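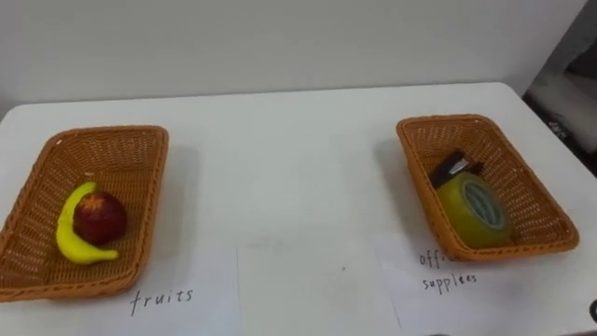
What was the robot's job at the open day?
Sorting. Two baskets, one for fruits and one for office supplies, and each thing has to end up in the right one.

OK, so this is going to be a long one, because I spent the whole afternoon at the Turnden open day and I have a lot of feelings about a stapler. Thread!

Background for anyone new here: Turnden is the robotics lab over in Durlow, upstairs from the old seed store. They open the doors twice a year, August and January, and I'd missed it every single time until now. My neighbor Derek Clegg had a spare ticket and I basically took it out of his hand.

You sign in, you get a sticker with your name on it, and you get a paper cup of coffee you're not allowed to take into the demo room. I drank mine in the stairwell like a teenager.

There were 5 demos on the program and I made it to 2 of them. First one was a wheeled cart following tape lines down a hallway. Fine! Cute! I have seen a Roomba.

The second was the sorting table and I did not leave. Elsa Sjögren ran it, and she was so patient with us. The labels are handwritten, just pen on paper, and I loved that. All that money in the room and somebody still has to find a pen.

First thing she told us: the robot gets the instruction in ordinary words. She typed something like "put everything where it belongs" and hit enter. A kid near me whispered "my mom says that" and the whole back row lost it.

Then you wait, and it's a funny kind of waiting, because you know perfectly well where a banana goes and you're standing there willing the thing on.
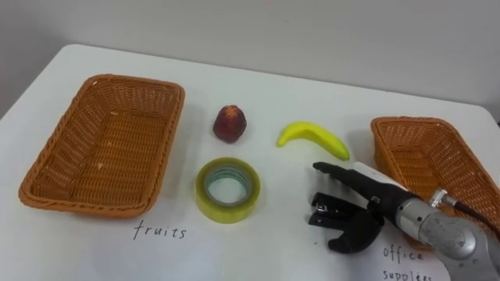
Does it matter which object it goes for first?
Not for the demo. Elsa said the order is left up to the software, and all they check at the end is what's in each basket.

I want to talk about the hand. I'd pictured one of those claw machine things from the arcade. It has real fingers! Black ones with little screws and joints all over, and when it points that index finger out across the table it looks like your aunt picking a chocolate out of the box.

Somebody asked why you'd bother with fingers when a suction cup is cheaper. Carleen Tapsell (she does the mechanical side) said a suction cup is great until you hand it something with holes in it, and then she talked about tendons and friction for a good while. I followed maybe half. Loved all of it.

Tape is harder than fruit, by the way. Carleen says a roll lying flat doesn't give the fingers much to get under, and it's slick on the outside. I went home and tried picking up a roll of tape with my eyes shut and I take back every impatient thought I had.

Also learned: the group has logged 3,544 practice pickups since they set this table up. Nhi Doãn keeps the tally and said the number like someone reading out their golf score. She's a grad student and she had the best answers of anyone there.

I asked Nhi if it knows what an apple is. She thought about it for a second and said it knows enough to put one in a basket. Then she asked me what I knew about apples and I had nothing.
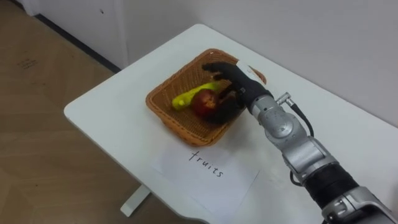

How long does the whole thing take?
Longer than you'd like. They told us to allow up to 8 minutes for a full round, with the resetting included.

Speed was the big question from the crowd. A guy in a very nice coat kept asking when it'd be as fast as a person. Edvin Fagerlund, who was on the laptop, said they keep it slow on purpose when there are visitors in the room, and that the coat guy was welcome to come back on a weekday with safety glasses.

Edvin also let us look at the screen with the planning software, it's called Trarnix. Lots of gray boxes and one big red stop button that he kept a finger near the entire time. Respect.

My one complaint is that there weren't enough chairs. If you go, get to the sorting table early and stand on the left side, you can see a lot more past the arm from there.

Oh, and the gift table had pencils and one lonely T-shirt in size small. I got a pencil.

Next one's in August and the sign-up sheet goes on the Turnden page a couple weeks before. Derek, I owe you lunch. Anybody else who wants to carpool from the Durlow side, reply here and I'll start a list.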